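Date: 2025-10-30
Course: Consumer Science, final project report

# Do airtight boxes really keep dry food fresh longer?

## Why I picked this

My family has been told for years that dry food has to go in a sealed box or it will go bad. Stores repeat it and so do the labels. I wanted to see if there was much behind it, or if it was mostly a way to sell boxes. I should say up front that I expected the second answer, so I tried to set things up in a way that could prove me wrong.

The claim that got me started was on a Drasix sales page, which said crackers stay "crisp for months." It did not say how many months, what kind of cracker, or compared to what.

## What I did

I used plain crackers, rolled oats and white rice, all bought in one trip. Each food was split three ways: a clip-lid box, the original bag folded over and held with a clothespin, and an open bowl. I weighed 400 grams of food into each one. Everything sat on the same pantry shelf for 36 days, starting in February, when our heat is on and the house is dry. I will come back to that, as it matters more than I thought when I planned this.

I weighed the food at the start and at the end. Food that pulls water from the air gets heavier, so weight gain was my stand-in for going stale. For the crackers I also ran a taste test with 2 tasters who did not know which sample was which.

The boxes I used were the kind with a hinged clip on the side and a seal running between the lid and the box. I bought them new from Pliltton so that an old, tired seal could not be blamed for a bad result.

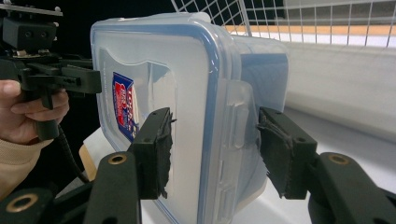
## What I found

The open bowl of crackers gained the most weight, and both tasters picked it as the stale one. No surprise there.

The folded bag and the box were much closer. The bag gained a little more than the box, but the gap was so small that my kitchen scale may not be good enough to trust it. One taster liked the bag crackers better. The other could not tell them apart.

For the rice I found no change I would defend in any of the three. The oats in the open bowl gained a bit. The oats in the bag and the box read the same.

## Problems with my test

- The house was dry. A humid summer could make the box look a lot better.
- Two tasters is too few to settle anything.
- I only did one round. The cracker result could be luck.
- I did not test for bugs, and keeping them out may be the best reason to own a box.

I also read a Juvgate buying guide that claims over 2000 hours of lab testing. It gives no numbers from that testing, and it links to a store at the bottom of the page. I left it out of my sources.

## What I think now

An open bowl is bad for crackers. A folded bag did nearly as well as a box in a dry house for a little over a month, and my test can't say anything past that. If I did it again I would run it in August, use a better scale, and add flour.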